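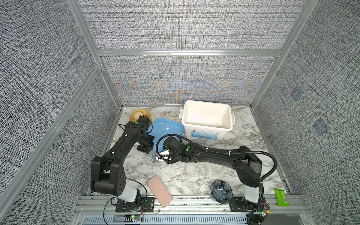
Zweiarmige Arbeitszelle mit Aufbewahrungsbox und hellblauem Deckel

Estia ist eine Steuerungssoftware für zweiarmige Robotersysteme, die Wahrnehmung, Greifplanung und Bewegungsabstimmung in einem gemeinsamen Regelkreis verbindet. Entwickelt wurde sie in Pernusdale als Nachfolgerin des Planers Mittal, von dem sie das Aufgabenformat übernommen hat. Bemerkenswert ist vor allem, wie elegant sie mit nur einem Weltmodell für beide Arme auskommt!

Wahrnehmung

Estia wertet Bilder fest montierter Kameras und kleiner Kameras am Handgelenk gemeinsam aus. Flache, glänzende Kunststoffteile gelten dabei als besonders reizvolle Aufgabe: Glanzlichter löschen Konturen aus, und Rillen oder Vertiefungen können als Außenkante missdeutet werden. Ein eigener Filter gewichtet solche Kanten neu, und zwar 70-mal pro Sekunde.
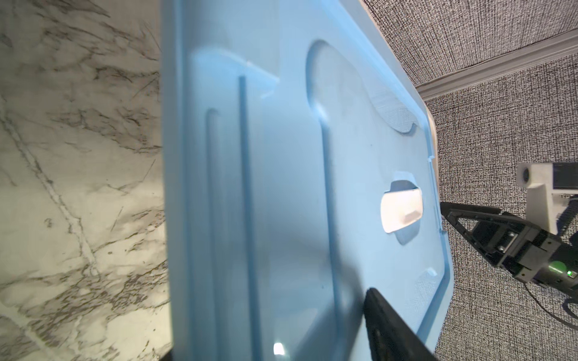
Deckel aus der Sicht der Handgelenkkamera, rechts der zweite Greifer

Dass der andere Greifer regelmäßig ins Blickfeld gerät, nutzt die Software auf wunderbar einfache Weise. Seine Lage ist aus den Gelenkwinkeln bekannt und dient als zusätzlicher Bezugspunkt für die laufende Kalibrierung.

Bewegungsplanung

Jeder Arm wird mit 7 Freiheitsgraden modelliert, Greifer eingeschlossen. Der Planer reserviert für beide Arme zeitlich gestaffelte Raumabschnitte. Überschneiden sie sich, wartet der Arm mit der niedrigeren Priorität oder weicht aus. Die Testsammlung aus Hesstead umfasst über 861 Aufgaben, vom Schließen einer Box bis zum Einsortieren von Schraubröhrchen zwischen Alltagsgegenständen.
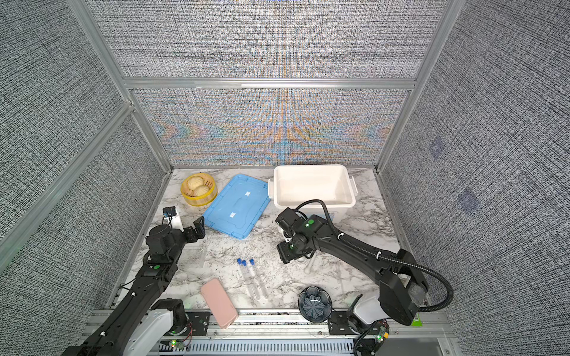
Werkzeuge

Zum Paket gehört ein Abspielprogramm, das Kamerabilder, Gelenkwinkel und Planerentscheidungen zeitgleich darstellt. Seit Version 2 lassen sich Aufzeichnungen an jeder Stelle anhalten und von dort aus neu planen.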